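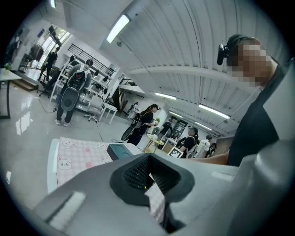
Gripper keeps bunching up the tablecloth, any ideas?

Posted by Furkness

Hi all, our student robotics project is stuck on the most boring task imaginable: picking up the edge of a cloth and folding it over. We've got a handheld gripper with a black rubber funnel on the front, and we record ourselves doing the job by hand so the arm can learn from it later. Ours is a pink checked tablecloth with bunnies on it (my nan's choice, and I've grown fond of it).

Flat on the table it's fine. But as soon as the cloth hangs over the edge, the funnel grabs two layers and drags the whole lot along. We've got 800 recordings so far and I'd say the folding ones are the worst of the bunch. The end-of-project demo is coming up and I'd love not to look daft. Do we change the cloth, the table or the way we hold the thing?

Söderlund

Change the cloth! We used a plain tea towel and never had any bother.

Gudrun Granström

I'd keep the cloth, it's a nice one, and the checks give the camera something to look at. Try coming in from the side at a shallow angle, so you pinch the hem instead of pushing down on top of it. Our club did this in May and it took us 9 goes to get the feel of it, then it was easy. Go slower than you think you need to as well, my first lot were so rushed we binned them all.

Oh, and put something heavy on the far end so the cloth can't slide. If you've a box on there already, leave it where it is!

Bolesby

Same problem here, did you ever sort it? We're on 1,076 recordings and still getting double layers.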